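Soft finger pads tearing at the base, how often do you swap?

gripper_gus
Posts: 400
Monday question for everybody running the handheld grippers with printed soft pads. Mine keep tearing right where the pad meets the housing. I run a Wendonau print profile, slow, dry filament, the works, and I still get a split after a couple weeks of steady use. Am I overtightening the screws? I go snug plus a bit. What's everybody else doing?

lewis_bench
Snug plus a bit is too much, dude. Soft stuff creeps. I stop the second the screw head touches and then put a dab of threadlocker on the metal side only. My current pair has 1,759 demos on it (yes I keep a log, leave me alone) and the only wear is on the ribs.

Quim_N
Disagree with Lewis a little. I ran mine loose like that and the pad started walking, and then your tag spacing at full close doesn't match your calibration anymore. Took me two evenings to figure out why my gripper width readings were junk. I'd look at the print first. Which way are your layers going?
- Joaquim Neves

gripper_gus
Flat on the bed, so the layers run the length of the pad. Should I be standing them up??

Quim_N
No no, keep them flat. Standing up they'll split even faster. Add walls and slow down the first few layers.

ronaldo_b
I gave up on printing and got a set cast by Sikosent. Paid 510 for the batch, which hurt, but I haven't touched a pad since September. I wipe them down with a damp cloth at the end of the day and redo the width calibration after any swap. Skip the alcohol, it made my old ones chalky.

lewis_bench
510 for pads! I could print those until I retire.

ronaldo_b
And you'd spend your retirement printing pads lol. Gus, can you post a view from the gripper camera with the fingers open? Easier to talk about how they're mounted if we can see both sides.

gripper_gus
Sure, breakfast table setup:

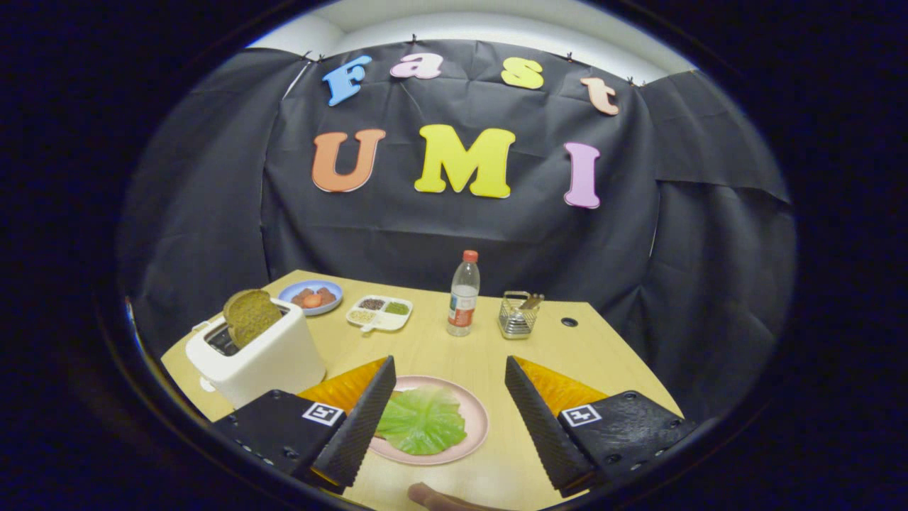

Fingers open over the lettuce plate, orange pads on the outside, one tag on each housing.

ronaldo_b
Thanks! Both tags in view, good. I can't judge the screw tension from that, obviously, but try this before you reprint anything: back every pad screw off, close the fingers by hand, let the pads settle, then tighten with them closed. I got that from a guy at Gavico and it bought me a lot of extra life on the printed ones.

Quim_N
Ok that I agree with. And recalibrate after!! Don't trust the old numbers.

lewis_bench
Still say no extra quarter turn. But yeah, tighten closed, fine.

gripper_gus
Doing it tonight with fresh pads, and I'll start a log like Lewis so I have a real number next time one goes. Does the threadlocker eat the soft plastic if it drips?

lewis_bench
Mine never has, but put it on with a toothpick and keep it off the pad.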